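About Usetti

Usetti is a surface care and refinishing company with its main workshop in Kiltdale and a smaller depot in Bolidthorpe. The company cleans, repairs and refinishes worktops, tables, counters and shelving for schools, libraries, clinics, laboratories and offices. It also advises its clients on day-to-day care, so that furniture and fittings stay in service for as long as possible.

Our history

The company began as a joinery and finishing shop in Kiltdale, where it made and painted counters for local shops. Over time a growing share of its work came from customers who did not want new counters but wished to have their existing ones made good. In January of its third year of trading the firm took on its first maintenance contract, covering the reading tables and issue desks of a library service. Refinishing and maintenance have been its principal business ever since. The Bolidthorpe depot was opened later to serve clients on the eastern side of the region and to provide storage for items awaiting collection.

Usetti now employs 30 people across the two sites and holds maintenance agreements with 117 client premises. In the last full year the company treated roughly 3,000 individual surfaces, either in the workshop or at the client's own address.

What we do

Our work falls under four headings: inspection, cleaning, repair and refinishing. Most contracts begin with an inspection, at which a member of the technical team records the condition of each surface and recommends a course of treatment. Pale finishes receive particular attention. White and off-white tops are widely chosen for workrooms and teaching spaces, and they show ordinary wear sooner than darker ones. Faint rub marks and small smudges are by far the most common entries in our inspection records.

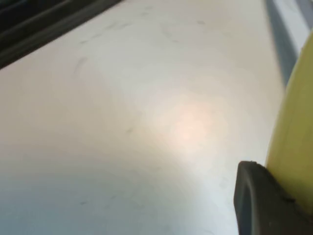
Light scuffs and smudges on an off-white surface.

Marks of this general kind are assessed before any product is applied. The technician first establishes whether the mark lies on top of the finish or within it. Deposits left on the finish can usually be lifted with a soft cloth, warm water and a mild detergent. Where the finish itself has been rubbed or scratched, the technician will consider light polishing, a local repair or a full recoat, and the client is given a written estimate for each option that applies. No abrasive pad or solvent is used on a painted or coated surface without a test on a small, out-of-sight area.

Larger pieces are normally treated in place. Items which can be moved are brought to Kiltdale, where the finishing room is kept free of dust and at a steady temperature. Matt and satin finishes are matched by eye under daylight lamps and checked a second time once the coating has cured.

The Evangelista programme

Evangelista is our planned care programme for organisations with a large number of shared surfaces. Clients who join the programme receive two inspection visits a year, a condition register for every table and counter covered, and a reduced rate for repairs. The register remains the property of the client and may be passed to another contractor at any time. At present 16 schools and colleges take part, together with a number of health centres and public offices.

Training

Usetti offers half-day courses for cleaning and premises staff, held at the Kiltdale workshop or on the client's site. The course covers the identification of common finishes, the choice of cloths and detergents, the treatment of spills and the correct reporting of damage. Each person attending receives a printed care guide. Places are free of charge to members of the Evangelista programme.

Our standards

All technicians complete a period of supervised work before they visit clients alone. Products are selected with regard to the safety of those who use the room as well as the finish to be treated, and data sheets are supplied on request. Complaints are acknowledged in writing and are reviewed by a senior member of staff who was not involved in the original work.

Enquiries

Requests for an inspection, and general enquiries about our services, should be addressed to the Kiltdale office. Clients in the Bolidthorpe area may also leave and collect small items at the depot by appointment.

Page last reviewed: April 8, 2019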